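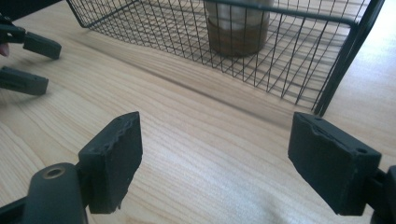

*Pads open, wire basket behind. Note the top edges of the pads.*

November, Odix open day, written up the same evening.

Went to the Lestadeck stand first because it had the shortest queue. The pitch was that anyone can pick up the hand grippers and teach the arm a kitchen job. Fine, but the arm itself only ran twice while I was there, and both runs were started by their own staff. The number on the poster was 231 demonstrations. I asked how many had been thrown out before they got to 231 and was told that would be in the write-up.

Pads are rough along the top. I asked how often they get changed and got two different answers from 2 people.
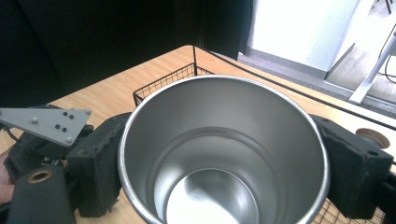 Steel cup was the better choice for them, I think. It's stiff, it has a proper rim and you can squeeze it as hard as you like. I'd want the same job with a paper cup, or a glass somebody minds losing. Zepeda showed us something similar in the spring and we still can't get it to repeat on our bench.

Things to chase:

- pad material and price of a spare set
- whether Lavow's mount fits without drilling
- 3 runs in a row, our objects, our table, their people kept well back

Not ordering on the strength of this. Leaflets are in the tray by the lathe.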